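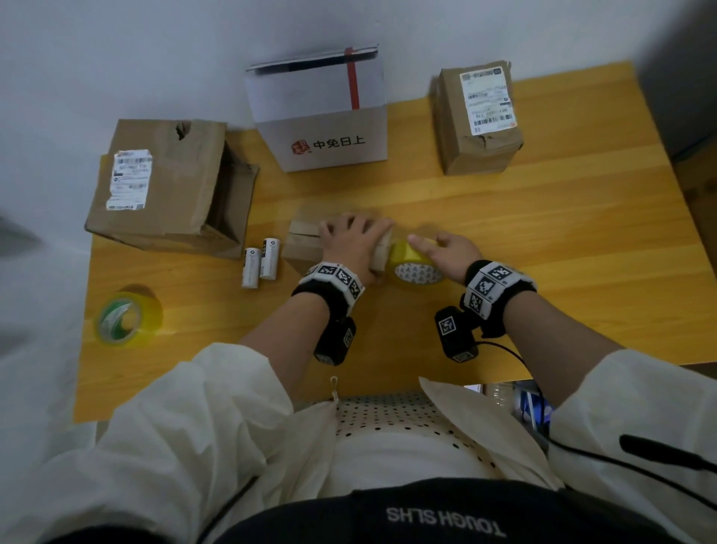 2/5 Tape task on the yellow desk. Left hand holds the small box, right hand runs the roll along the side. Markers on both wrists give us hand pose.

3/5 Pose drops out when a wrist turns too far – the Javus tracker wants at least one square facing it. Club vote was to add faces to the bands.

4/5 Target for the Liltinside round is 3,000 clean passes. We have roughly a third. Wednesday session is parcels again.

5/5 Trunder gripper still can't find the tape end. Kemppainen mount arrives in April. Logs after that.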